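Karlow Robot Club: how do you teach a robot to stack blocks?
Explainers for ages 7 to 11
Updated 2024-09-13

Picking up a block is easy for you. You learned to do it when you were a baby, and you don't have to think about it now. A robot has to be told, or shown, every part of the job.

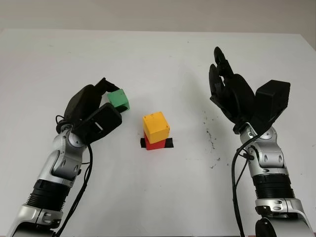
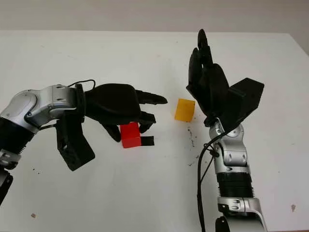 Two arms, two hands and coloured cubes on the table in both pictures.

What is the club trying to do?
The club at Windby School is working on a tower of three cubes. The order is red at the bottom, then yellow, then green. A piece of black tape marks the spot where the tower should stand.

Why is it hard?
Your fingers can feel when something is slipping. Many robot hands can't feel much at all. If the hand squeezes too little, the cube drops. If it lets go too early, the cube can knock over the ones underneath. The yellow cube in the first picture is a little off-centre on the red one. That is fine for two cubes, but small mistakes add up as a tower gets taller.

How does the robot learn?
The children break the job into steps: reach, close, lift, move, lower, open. Each step is tried by itself first. Then the steps are joined together. Last term it took 14 tries to get one cube to stay on top of another.

What happens next?
In December the club goes to the Tutlow Block Challenge. Each team has 20 minutes to build its tower.

Words to know
Joint: a place where a robot can bend, like your elbow.
Program: a list of instructions for a machine.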